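Lifting Rules for Storeroom Helpers: Do They Fit the Rooms?
Mingxuan Zheng and Seija Ahonen, project report, Prudeton
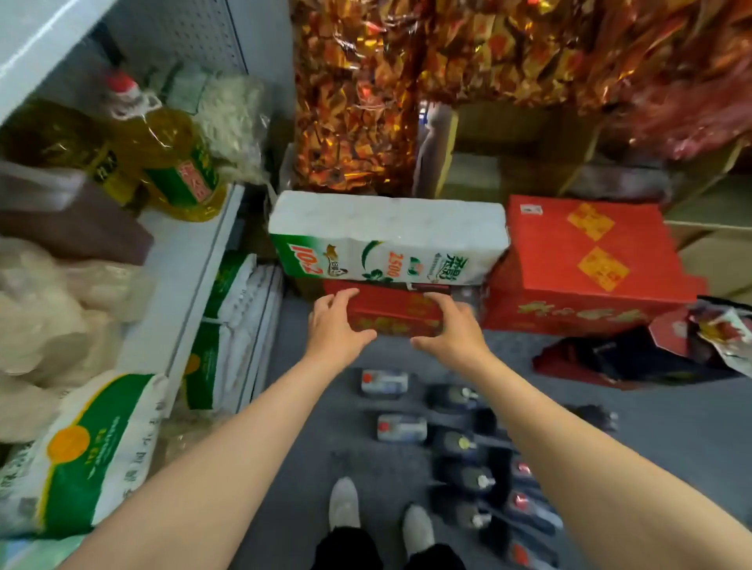

Should a robot be held to the same lifting rules as a person?
Only in part. The rule about checking the floor first carries over well, but the one about bending the knees means nothing to a machine on wheels.

We read the Oksanen guide, all 127 pages of it. It gives 6 rules for picking up a box, and we doubt that whoever wrote them had a small storeroom in mind. Rule 2 asks for a clear floor – fine in a test hall. Rule 4 says to take loose items off the top before lifting, but doesn't say where to put them.

Our teacher, Sirkka Kinnunen, thinks we are too hard on the guide. Maybe so. We would still drop rule 5, which allows up to 85 seconds for one lift and gives no source for that figure. We wrote to Oksanen in June and have had no reply.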